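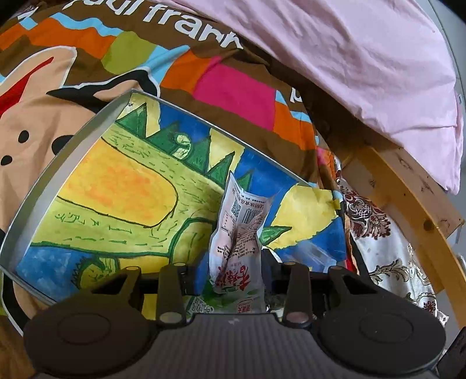
Plerkada painted lap tray: six months on the bed

Reviewed by Rangi Hoani, January 4, 2021

I bought this in June, when the sofa had gone to be re-covered and every meal in the house was being eaten on a blanket. The shop sells it as a tray. My sister, on first sight, took it for the lid of something and asked where the box was. She had a point. It is shallow, with a light grey rim and a flat surface, and if you turned it over and dropped it on a shoebox you wouldn't think twice.

The picture is what you pay for. Mine has a landscape with a great yellow and orange shape at the left, outlined in black, and a pale green field covered in little green dashes. I say it's the sun. My nephew says it's a cheese. Plerkada says each one is done by hand, so if you order two for a matching pair you will get two trays.

What it's good at

Snacks. A packet of something, a mug, a book you won't read. It sits well enough on a soft blanket, even our brown cartoon one, which has never been smoothed flat in its life. Crumbs stay on the tray until you pick it up, and then they go where you tip them.

Wiping is fine with a damp cloth. I've had tea on the yellow bit twice and it still looks like a sun (or a cheese).

What it's less good at

Soup. The rim is low, and on a mattress any movement by anyone is a tide. Peas are also a risk. I went back to the old Husteck for proper dinners – ugly, beige, deep as a bath – and I'm not sorry.

There are no handles either, so you carry it like a pizza. The stairs at our place on Vondamside have 11 steps and I've learned to think about each of them.

The price

I paid 160 for it, which is a lot for a tray and not much for a painting. The Ammann one is cheaper and has legs, but it also has a photograph of pebbles on it.

Four stars. I took one off for the peas.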